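4.2 What the packers told me about the cable bench

I spent most of January on the returns floor at Burkham, sitting on an upturned crate with a notebook and getting in everybody's way. The firm refurbishes small electrical goods, and the dullest job in the building, by common consent, is moving power leads from one carton to another so they can be checked and sent on. It was the first job handed to the robot, which runs on a control package called Fumance. I'd expected people to be either cross or delighted. Mostly they wanted to talk about their wrists.

Before the change, a packer on the cable bench did a full shift of it, and the site log I was given lists 3816 cartons for the last quarter worked entirely by hand. Leads knot. You pull one and get four, and then you stand there picking at them while the next carton waits. One woman told me she used to dream about plugs (she was laughing, but I wrote it down). So when the robot came in she was all for it, and she still is, though she'd like it to be a good deal faster.

What surprised me was where the work went. My interview guide, borrowed from the earlier study by Ní Mhurchú, assumes that a task is either taken over or left alone, and I soon stopped using that page. At Burkham the lifting went to the machine and the fiddling stayed with people – setting the cartons out with their lids folded well back, freeing a lead that has caught on a flap, deciding when to step in. None of this appears on the job sheet. Figure 2 shows the bench during a transfer. 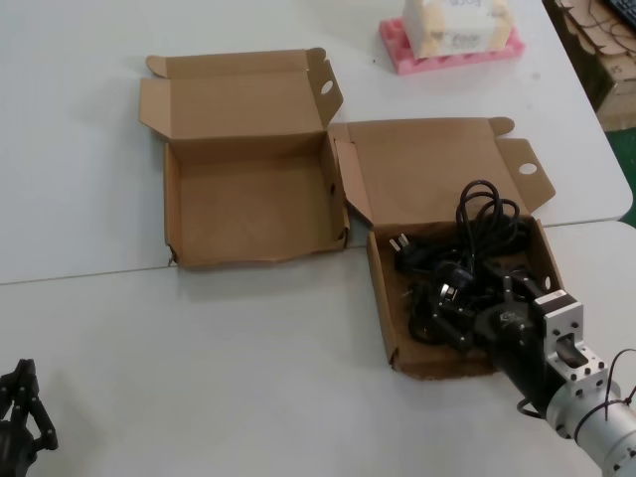
Figure 2. Cable transfer between two cartons, right arm working.

The stepping in is the part people argue about. In the log for the trial there are 1377 transfers, and the packers say that on a bad day they'd help with up to 10 in an hour. The supervisors call these "assists" and would like fewer of them. The packers call it "minding", as you might mind a toddler near a pond, and they'd like it to count as work, with a line of its own on the rota and a proper break after it. I have some sympathy! Watching for trouble is tiring in a way that's hard to show on a chart, and two people told me they went home with sore eyes where they used to go home with sore hands.

There's a quieter change too. The old bench was a place for chatting, as you could untangle leads and talk all day long. Now whoever is minding stands alone, a little way back, and the talk has moved over to the labelling table. I come back to this in the next section, where I compare Burkham with the Tinus site. At Tinus the minding is shared between two packers at a time.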